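To: equipment-planning list
Date: Tue 10 August
Subject: Re: second pair of hand-held grippers, or wait?

On the list, a member at the Privcombe site wrote:

> We have money left in this year's equipment line and it has to be
> committed before the end of the quarter. The choice is between a
> second pair of hand-held grippers and putting the whole amount
> toward the arm. Our lead wants the arm. I'd like to hear from
> anyone who has bought the hand-held sets first. What did you end
> up spending on besides the grippers? We would be working with
> bags and soft goods, same as you.

I'd buy the second pair. We did it in that order and I would do it again. The arm will take months to arrive and you can be collecting the whole time.

We got ours through Clutamico. The quote looked fine until we noticed that it covered the grippers and the marker housings and nothing else. Cables, spare finger pads and the harness were all separate lines. Ask for one quote with everything on it, and ask for the lead time on each line, as the harness came 7 weeks after the rest.

Soft goods are where the pads matter most. On a zippered bag you want one gripper holding the fabric and the other working close to the zipper pull, and the rubber takes most of the abuse.

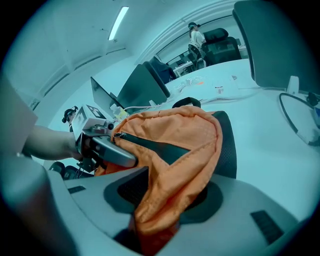 We budgeted 2 spare sets of pads for the year and had used both by April. Next year's plan has 16 individual pads in it, which should cover two people working most days. They are cheap compared with a day of not working. I would put them under consumables if your finance office allows it, so you can reorder without going back for approval.

On the arm, we had quotes from Pavov and Rostami. Pavov was lower on the arm itself but wanted a service contract from the first year. Rostami included the first year and charged for installation. Once both were written out over three years there was very little between them. Do that before your lead gets attached to one of them. Also check that your gripper fingers will mount on the arm you choose. An adapter plate was 500 on one of our quotes and missing altogether from the other.

Desk space is the other thing we left out of the plan. We put the work on the same long desk as the workstations, and it is workable, but the monitors, keyboards and cables all compete for the same surface. If you have a spare room or can order a plain table, put it in the request now. A table is easy to get approved alongside a large purchase and strangely hard to get approved alone.

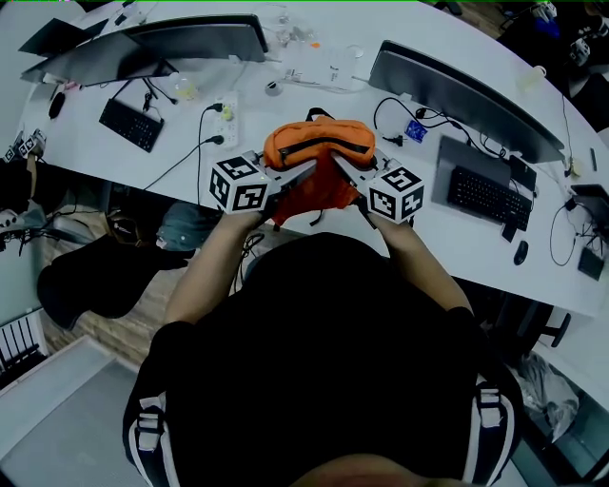

What I would put in the request

1. Second pair of grippers, with marker housings and cables on the same line.
2. One harness per person. Sharing one means readjusting the straps at every changeover.
3. Spare finger pads, as consumables.
4. A plain table and a longer power strip.
5. A few bags with different zippers and fabrics. We bought ours at a regular store and kept the receipts.
6. Whatever is left — carry it toward the arm if your rules let you. Ours don't.

I can send our spreadsheet with the three-year comparison if you write to me off list. The prices are from last year, so treat them as a starting point. I'd also like to know what Clutamico quotes you for the harness, as we are about to order another one.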